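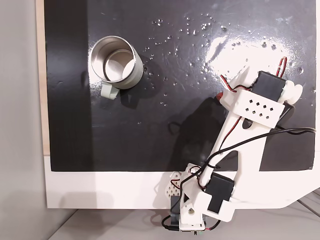 Handout 5: Looking after the bench arm

Vakthorpe Technical College, Small Machines course
Read before the January lab. Bring a screwdriver that fits.

Scope

These notes cover the printed arm in the Brarkora cell, Room 138. The big arm downstairs has its own binder, its own fence and its own opinion of students. Anything you learn about wiring and joint play will carry over to it, and very little else will.

The course text (Willems, chapter on light manipulators) spends 40 pages on kinematics and a paragraph on screws. In the lab the proportions run the other way. Read the paragraph twice.

Before power

Walk the arm by hand first. With the supply off, every joint should move through its travel with an even, slightly grumpy resistance. A joint that moves freely for a while and then catches has a stripped gear tooth or a wire in the wrong place. Look for the wire first, it's cheaper.

Then hold the long link near the elbow and rock it gently. You are feeling for play between the servo horn and the printed part. A little is normal. If you can hear it click, stop and tighten the horn screw. Do not tighten the screws that go into plastic with the same enthusiasm. Last term's parts bin is largely a record of that enthusiasm.

Check the base. It must not shift on the panel when you push the shoulder sideways. If it does, all of your taught positions are fiction and you can skip the rest of the afternoon's plan.

Cables

Most faults written up in the cell log are cable faults. The rest are cable faults that someone diagnosed as software. Entry 427 is a good one to read: two lab sessions of rewritten motion code, followed by one line saying the connector at the wrist was half out.

Each servo lead needs slack at the joint and none to spare between joints. Too short, and the connector works loose when the elbow straightens. Too long, and the gripper will eventually pick it up and hand it to you.

To dress the wrist lead:

1. Power off, supply unplugged. Switched off at the strip is not unplugged.
2. Fold the arm as far as it goes, then extend it fully. Watch where the lead goes tight.
3. Leave a loop that covers the worst case.
4. Tie the lead to the link, snug but not biting. You should be able to slide it under the tie with a fingernail.
5. Repeat step 2. People skip this one and then repeat step 1 instead.
6. Trim the tail of the tie flush. A sharp tail will find your knuckles.
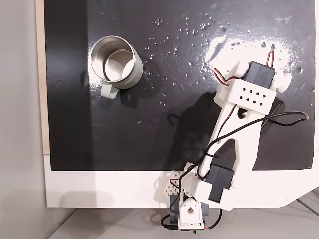
Surface and lighting checks belong to the setup, even though they feel like housework. A position that reads well in the morning can be useless after lunch, when the overhead lights are doing most of the work and somebody has moved the target by the width of a thumb. On a glossy black surface the glare can wash out a large area at the upper right, just where the gripper is working, and water droplets inside that patch light up as bright specks that a simple threshold will happily report as objects. Metal mugs bring reflections of their own, including one down on the inside of the base. Set your exposure with the target in place, wipe the surface, and take a reference picture before you tune anything.

Water also has a plain mechanical side. The servos are not sealed. If there is liquid on the work area, power down, unplug, dry the surface with a lint-free cloth and look under the wrist before you carry on. Do not dry the arm with compressed air. It moves the water inward.

Homing

After any cable or screw work, home the arm again. The Brekance utility on the bench computer does this if you let it finish. It pauses for a long time at the shoulder and appears to have crashed. It has not crashed. Go and fill in the log.

When it is done, send the gripper to the test point above the target and lower it slowly, finger on the stop key. Compare against the value on the card taped to the monitor. If you are off in one axis, suspect a horn that went back on one spline over. If you are off in all of them, suspect the base, and then suspect yourself.

A horn on the wrong spline cannot be fixed with an offset. It can be hidden with one, and there are several hidden in the config file already. Please do not add to the collection.

Log entry

Write down what you found, what you changed and what you left alone. "Fixed arm" is not an entry. Neither is "arm fine now." Use joint names from the label sheet, so that the next group knows which elbow screw you mean.

For the lab

Come ready to explain why the wrist lead fails more often than the base lead, and what you would look at first if the arm homes correctly cold and drifts once it has been running. One paragraph each, handwriting permitted if legible.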